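The open day that wasn't very open

26 December 2019

I went to the Benmoussa open day in August and have been putting off writing about it ever since, mostly because I couldn't decide if I was being unfair. The house is full of leftovers and sleeping relatives today, so I've run out of excuses.

Benmoussa is the workshop out past the Holum turnoff, in the building that used to sell flooring. The flyer said "Meet the kitchen robots of tomorrow". I have been meeting the kitchen robots of tomorrow since I was a kid and none of them has ever washed a pot, so I went along with my arms folded. Souad Shehata came with me. She ran a school canteen for years and has opinions about anyone who says they will automate lunch.

The first half hour was slides. A man in a good jumper told us the Plarnelero project would "change how food is handled", and there was a chart with a line going up. No units on either axis. I asked what the line was. He said it was capability. Souad wrote that down on the back of the flyer, with the date, like a police officer.

After the slides we were sent across to the work area in groups of 8, and this part I will say was better. Szu-yu Ko was looking after it, and she answered questions in plain sentences. What they do is have a person hold a pair of gripper tools, one in each hand, and do the job with those. The tools record what they're doing. Later, the recordings go toward teaching a robot arm to do the same thing on its own. The job the day we came was fruit slices on a tray.

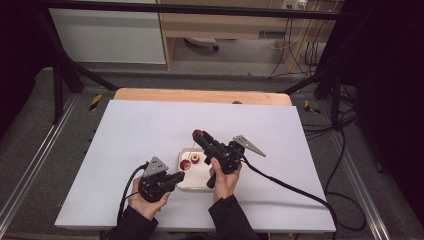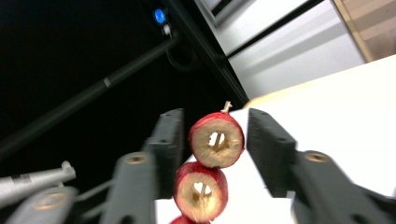
Fruit slices between the grippers at the Plarnelero table. The close view comes from a camera on one of the tools.

So the robot of tomorrow, as far as we saw it, is a person in dark sleeves pinching fruit very slowly. I know that sounds mean. Szu-yu didn't mind when I said it, and told me that was a fair account of her week.

I did get a turn. The grippers are more awkward than they look. Your own fingers know where they are without being asked, and with these you are working at the end of somebody else's. I went for a slice, knocked it, went again, and got it on the third go. Then I put it down crooked. Szu-yu said crooked was fine and that they keep plenty of the clumsy ones as well. I asked if my clumsy one would be kept and she said probably not, which I respected.

Souad was a good deal quicker than me. She was also the one who asked the useful question, which was who cut the fruit. The answer was that a person cuts it, in the kitchenette, before each session. And who washes the tray? Also a person. And who picks it up if it goes on the carpet? You can guess. She wanted to know what was left for the robot to do once you'd taken out the cutting, the washing and the picking up, and the man in the jumper came over at that point and said it was early days.

I want to be fair about this. Moving one wet, slippery, odd-shaped thing from here to there is hard for a machine, and I believe Szu-yu when she says so. A bolt is the same every time and a bit of apple isn't. She told us they had 108 recordings of the tray job so far and that they'd want more than 200 before they tried anything with it. I liked that she gave a number and I liked that it wasn't a flattering one. It's the only figure I came home with that I'd repeat to anyone.

My trouble is with the distance between her table and that flyer. One of them had a patient person doing a small thing over and over so that a machine might copy it some day. The other had a cartoon robot in a chef's hat. If they had put "Come and see how slow this is" on the front I'd have driven twice as far for it. Instead most of our group left after the sausage sizzle thinking the robots were in another room and we'd missed them - I heard two separate people ask where they were kept.

I also asked what happens with mistakes and got a vague answer from the jumper about "learning from failure". I asked Szu-yu the same thing and she said some get thrown out, some get kept, and they argue about which. I'd have happily listened to that argument for an hour.

We drove home through Vukotow and stopped for pies. Souad reckons she could plate a whole class's fruit in the time it took me to shift my one slice, and having watched her do it I'm not going to bet against her. She has kept the flyer. It's on her fridge, chart notes facing out.

They say they're running another open day next August. I'll go if Szu-yu is on the table. I'm skipping the slides.

Contact | Copyright 2019, all rights reserved | Back to top

This site uses cookies to remember your preferences. By continuing to read you agree to their use.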